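Mallet: simulated kitchen pick-up episodes

Hi! I'm Loïc Poulain, and this is the set I put together at Vuvent to teach a policy to grab everyday stuff off a counter. There are 657 episodes so far, all rendered, all driven by me with a gamepad (my thumbs are fine, thanks for asking). 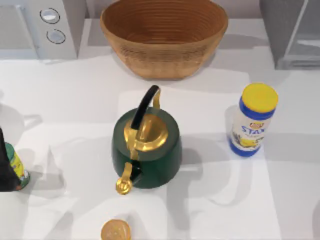 Each episode has 2 camera streams, joint positions and a one-line instruction. I shuffle the objects between episodes, so don't count on anything staying put. Shadows get pretty heavy in some of them and I left those in, I want the policy to cope!

Known problems: 30 episodes have a late gripper signal, they're listed in bad_timing.txt. Straps and cords are also a pain, the physics gets jumpy when a finger touches one. Skip those if you train on contact forces.

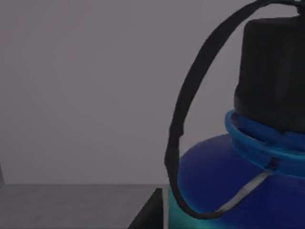
Close view of the blue bottle with its black strap loop.

Version 3, 8 Mar 2020. To load it, run the script in tools/ and point it at the unpacked folder. The Fernadel loader still chokes on the instruction field, fix coming in June.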